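Prundum Lab Course, Unit 4: Comparing Grippers on a Two-Arm Station

Handout revised May 2, 2021. Read before the June lab block.

1. Purpose

Students compare two parallel-jaw grippers, the Kelton and the Alipour, on the same pair of arms. The task is moving drinkware on and off a tray with handles. The unit also covers camera placement, which affects the result more than most reports allow for. Jaw geometry is treated in Unit 3 and is not repeated.

2. What is held constant

The arms, the controller settings, the table and the set of objects stay the same for both grippers. Only the jaws and their mounts change. After each change, run the tool-center calibration again and write the new offset in the log. Do not carry an offset over from one gripper to the other, even when the nominal lengths match.

Both grippers are driven by the Mostthorpe controller in position mode with a current limit. Force mode is available but is not used here. The two grippers report force on different scales, and a comparison in that mode would need a separate calibration.

3. Trial counts

The reference data set contains 489 trials. Of these, 244 were run with the Kelton jaws and 245 with the Alipour jaws. A trial is one pick and one place of one vessel. A regrasp in the air does not start a new trial, but it must be logged.

4. Grasp types

Rim grasp: one finger inside the vessel, one outside. Works on open cups. Ridged or tapered glass needs a slower close, and the contact point should be recorded.

Body grasp: both fingers on the outer wall. The default for mugs. Approach from the side away from the handle where the arm can reach it.

Handle grasp: permitted only when the other two are blocked. The wrist angle at lift decides how far the mug tilts, so log it.

For the tray itself, both arms are used, one on each handle. Tray lifts are scored on a separate sheet.

5. Scoring

Score each trial 0, 1 or 2. A 2 is a clean pick and a place inside the target zone. A 1 is a completed place with a regrasp or a correction by the operator. A 0 is a drop, a collision or a timeout. Scores are entered at the station, before the next trial starts.

A mug held at an angle is not a fault in itself. It becomes one if the mug cannot be set down on its base without a second motion.

6. Cameras

Use one high view and at least one low view. The high view gives the order of the vessels and the handle directions. It is poor for height: a rim can overlap the tray handle in the image and be well clear of it on the table. The low view is meant to settle this, but anything standing close to the lens blocks the middle of the image. Check the low view before the first trial and again after any change to the table layout.

Glossy tabletops return reflections of the room lights. Mask those areas before running the contour script — otherwise it reports false edges.

7. Station views

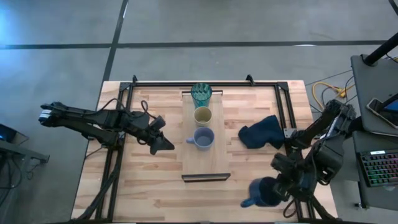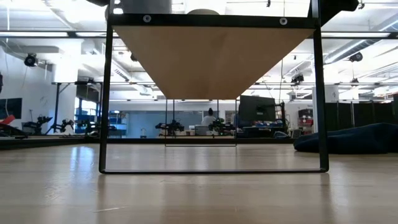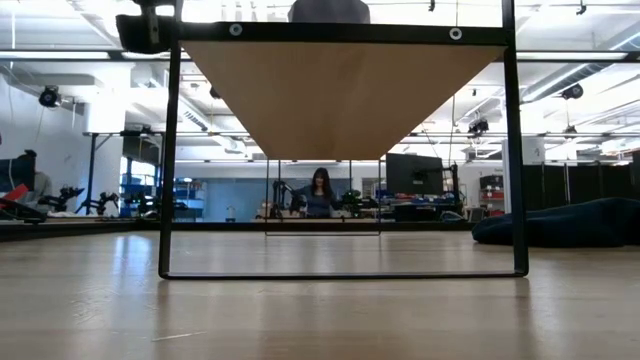
Fig. 4. Two-arm station, high view with the tray (first), and low views across the tabletop (second and third).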